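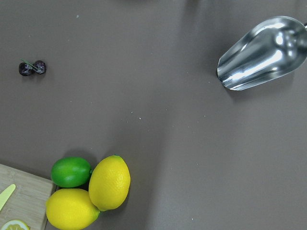
Why Is a Spoon Like a Funny Mirror?

Pick up a clean metal spoon and look into the bowl of it. You will see yourself upside down. Now turn the spoon over and look at the back. You are the right way up again, but your nose is big and your ears are small. The spoon has not changed shape. What has changed is the way light bounces off it.

Light travels in straight lines. When it hits something, some of it bounces off. This is called reflection. You can see your shoes because light bounces off them and goes into your eyes.

Why are some things shiny?

A rubber ball bounces well on a smooth floor. You can tell where it will go. Throw the same ball at a pile of rocks and it could go anywhere.

Light does the same thing. Paper feels smooth, but under a microscope it is full of tiny bumps and threads. Light hits the bumps and scatters in every direction. You can see the paper, but you can't see yourself in it.

Polished metal has very small bumps, much too small to feel. Light bounces off it in a neat way, so you see a picture of whatever the light came from. A bright patch on a shiny pan may be a picture of a lamp or a window. A dark patch may be a picture of a dark wall.

Flat mirrors

A bathroom mirror is flat. Light leaves it at the same slant it came in. Your picture is the same size as you are, and it looks as far behind the glass as you are in front of it.

Curved mirrors

The inside of a spoon curves in like a cave. This shape is called concave. Light from your forehead bounces down, and light from your chin bounces up. They cross over before they reach your eyes, and so you look upside down.

The back of a spoon bulges out. This shape is called convex. It spreads the light out, so you can see a lot of the room in a small space. Some stores hang convex mirrors in the corners of the ceiling to show what is around the end of a shelf.

If a curved piece of metal is long, like a scoop or a gravy boat, its reflections get pulled into streaks. A round lamp can look like a thin white line.

Making metal shine

Iveta Vondráček polishes spoons, ladles and scoops at a small workshop in Stasirwood. She starts with rough sandpaper, which takes out the deep scratches but leaves smaller ones. Then she changes to finer and finer paper. At the end she uses a soft cloth wheel and a waxy paste. In April she polished 295 pieces. A big ladle takes her longer than a teaspoon, and the hardest part to reach is where the handle joins the bowl.

Try it yourself

You will need 2 metal spoons, one shiny and one old and scratched, and a pencil.

Hold the pencil in front of the back of the shiny spoon. Move it closer and then farther away. Does it look bigger or smaller?

Do the same with the scratched spoon. Is the pencil harder to see?

Now point the pencil up and hold it in front of the inside of the shiny spoon. Which way does the point go? Move it in very close and look again.

Words to know

Reflection: light bouncing off something.

Concave: curved in, like the inside of a bowl.

Convex: curved out, like the outside of a ball.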